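What goes on the table

Edero has run its sorting afternoons out of the same back room in Prelleck for seven years. The woman who started them asked that her name be left out of this piece. She would like people to come for the tables, she says.

The idea is simple. Households moving out of the Canent apartments leave behind boxes of small stuff that the thrift stores will not take unsorted. Edero takes it, tips it out a few pieces at a time and decides where each one goes.

"Furniture is easy," she said. "Somebody always wants a chair. It's the drawer at the bottom of the bathroom cabinet that takes up your day."

She works with a few things at a time and plenty of white table between them. A full box poured out at once makes people give up - she has watched it happen.

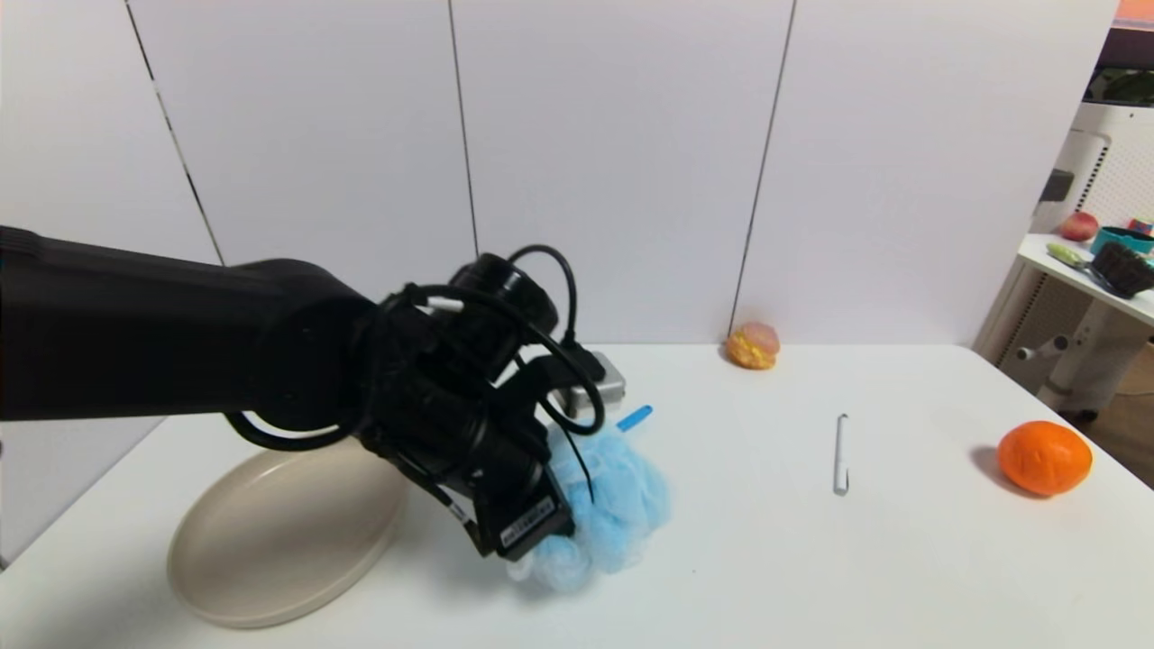 Mixed lots are what she likes best, and she sorts them by room first. Kitchen things go to one side, bath things to another, toys to a third. Toy food causes the most arguments. An orange toy fruit or a little bun belongs with the toys, but new helpers keep putting it with the plates. A real plate, like the big round beige one, goes to the kitchen shelf if the rim has no chips. Pens get tried on scrap paper.

Bath poufs are another matter. "I won't pass on a used one," she said. "If it still has the store tag, fine. Otherwise it goes in the trash, and I don't lose sleep over it."

Last year the group filled 316 boxes. Over 12 of those went back to families who had changed their minds, and she was glad to return them.

Asked what she keeps for herself, she thought for a while. "A colander. It came out of a Lodhi moving crate and had no home. I've used it every week."

The next afternoon starts at 4 and the side door will be open.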